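The Club That Builds Its Arm Twice

At five in the afternoon the corridor of the technical school in Stakonbridge is already dark, but in the last room the screens are on and somebody has brought a bag of oranges. The robotics club meets here two evenings a week. It has one real arm, bought second-hand, and a much larger number of arms that exist only on the computers.

I came in January, when the club was preparing for the Brultik Cup. This is a competition for school teams, and its first round is played completely in simulation. Each team receives the same virtual room with the same virtual arm, and must write a program which picks up objects of difficult shape and puts them down in the right place. Only the best teams go to the final, where a real arm must do the same work.

The club's teacher explained to me the budget, and then I understood why simulation is so important. For the whole school year they have 2,430 pounds. A new gripper would cost 500. In the simulator a gripper can be broken forty times in one evening and the only price is some bad language.

The students call their program Tririne. It is the third version, and the name comes from a spelling mistake in the first folder, which they were too lazy to correct. The first two versions were written mostly by one girl in the last year, who has since moved to the maths of the wrist and is very happy there. The younger ones took the rest: the camera, the lighting, the objects.

Objects are a bigger subject than I expected. A cube is easy. A bottle is almost easy. But the rules of the Cup ask for shapes without flat sides, and the students have spent most of the winter on these.

On the evening of my visit they worked with a white, lumpy piece which gets narrower towards the bottom, on an orange wooden surface, with an olive-green box behind it. The view came from close to the gripper, so the black fingers took a good part of the screen.
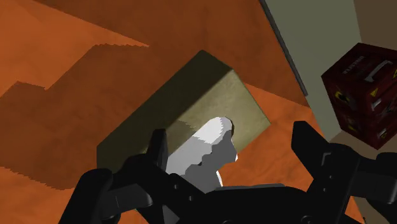

Polák was not convinced that so much work on the shapes is a good idea, and said that a team which trains only in the simulator will learn the simulator's habits, its perfect friction and its clean light, and then it will be surprised by an ordinary table in the final.

It is an old argument in the club and it was continued for a good half an hour. One side wants to move to the real arm as soon as possible. The other side answers that the real arm needs ten minutes of preparation for each attempt, and that in the same time the computer can do many more. By the end of winter they want to have 2,000 simulated attempts behind them, with the light and the position of the objects changed each time. Shadows are on the list too. A boy from the second year has made it his speciality to put them where they disturb the camera most, and he is not very popular for this.

What I liked was how they write down the failures. Every attempt which ends badly gets a line in a shared table, with the reason in plain words: "closed too early", "pushed it away", "I do not know". The last one appears often. The teacher does not allow them to delete it. When three such lines have the same object, the group must stop and watch the attempts again slowly, all together, before they may change even one number in the code.

I watched one such session. They went forwards and backwards through the same short moment, and the discussion was only about the angle of the wrist. One student wanted to come from above, another from the side. They tried both on paper first, with a pencil for the arm and a piece of orange peel for the object — the peel fell on the floor twice.

The club now has 6 members who come always and a few others who come when there is no football. Results of the first round arrive in March. If Tririne goes through, they will travel to the final by train, with the old arm in a suitcase, and the suitcase must still be found.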